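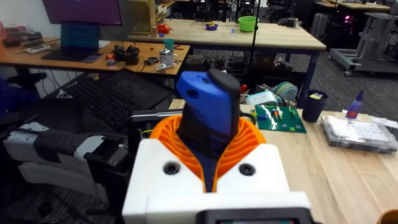

Equipment Review: Trarnetti Two-Arm Household Assistant

Prepared by Margareta Mihăilă for the Laxdal Institute for Home Services
Issued 12/30/19

The Institute was asked to advise its member residences on whether a machine can now take over ordinary tidying and table work. The Trarnetti system was reviewed over a period of 30 working days. It was assessed on chores only. Speech, mapping and remote monitoring were outside the terms of the review.

Handling of objects

The flexible ribbed fingers are the strongest part of the product. They give way around an object and hold it without marking the surface. Cups, small bottles, rolls of tape and hand tools were picked up reliably once the arm had been placed well. Small toy bricks were less successful. The fingers tended to push them along the table, and reviewers often finished the sorting by hand.

Tables in real use are crowded, with papers, cables and headphones lying among the things to be moved. The system slowed down considerably under these conditions. Flat sheets of paper could not be lifted at all. Cables were sometimes taken up together with the intended object, and staff then had to stop the arm.

Speed and supervision

Clearing one mixed table took 40 minutes on average. A member of staff completed the same work in a fraction of that time. The manual states that the system may be left alone during simple tasks. The Institute does not support this advice for homes with children or pets.

Upkeep

The fingers can be changed without tools. The supplied set is rated for 500 hours, and replacements were delivered within 20 days of ordering. Doina Vukadinović of the Prinach residence, where part of the review took place, reported that cleaning between the ribs was slow and recommended a soft brush.

Findings

The Trarnetti system is suitable for training rooms and for repeated handling of a few known items. It is not recommended at present as a replacement for household staff. Workshops that move the same part from one fixed place to another may find it more useful, and a separate review at the Ukden site is planned for August.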